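Paper grocery bags should have a published wet-strength rating, printed on the bottom panel next to the maker's mark. I have held this view for several years, mostly as someone who bought packaging for a small chain of food stores, and the arguments against it have not improved in that time.

The number printed on most bags today is a dry load. A bag is filled with weights in a conditioned room, lifted by the handles, and held until something gives. The result is repeatable and nearly useless to a store. Bags in service carry frozen peas, a rotisserie chicken, and a gallon of milk with water beading on the outside. The bottom panel takes on moisture during the drive home and fails at the glue line on the way up the steps.

## What the dry figure hides

Two bags with the same dry rating can behave very differently once damp. The difference comes from fiber length, from the sizing agent, and from whether the bottom paste is starch or a synthetic adhesive. A buyer cannot see any of these on a spec sheet. At Tommont, where I bought for 12 stores, we once switched from one mill to another on the strength of identical dry figures and a lower price per case. Complaints about split bottoms went from 4 in a month to 30 in the next. The new bags met the specification in full. The specification had the wrong quantity in it.

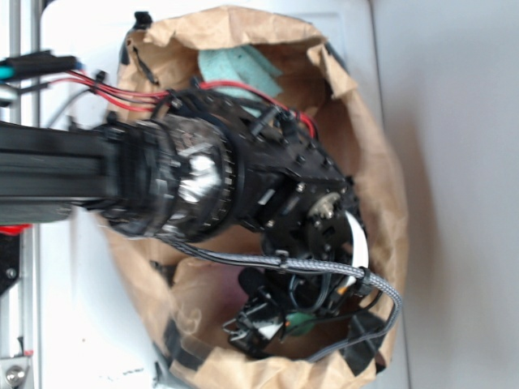 A reader of an earlier version of this essay, writing from Sulitz, objected that wet strength is not a single property and that any printed figure would mislead as badly as the dry one: a bag exposed to condensation for ten minutes is a different object from one left on a wet counter for an hour. The same reader thought stores would simply order the highest number and pay for strength they did not use.

The first half of that is correct and does not settle much. Tire treadwear is not a single property either, and a standard test with a known duration still lets a buyer rank one product against another. I would fix the exposure at 30 minutes on a damp pad, load the bag, and report the weight at which the bottom opens. The figure would be a ranking tool with stated conditions. The second half is an argument about purchasing discipline, and purchasing departments already have plenty of ways to overspend.

## Cost

Mills say the test is expensive. I asked Privuneo for a quote on a run of 278 bags across their catalog and the labor came to less than we spent on replacement eggs that July. The equipment is a pad, a timer, and the lifting rig they already own.

A fairer objection concerns recycling. Wet-strength resins make paper harder to repulp, and a rating could push mills to add more of them. That is a real risk – I would print the resin content beside the rating so that the two can be weighed together. Moynihan does this on its butcher wrap, in small gray type, and I have never heard of a customer being confused by it.

Double bagging is the current workaround. It uses twice the paper and slows down the register, and at our stores it did little for a cold load, as the inner bottom still got wet first. Cashiers do it anyway when they see ice cream. I would start the rating with the half-barrel grocery size and leave handle bags for a second round, once the glue suppliers have agreed on a pad.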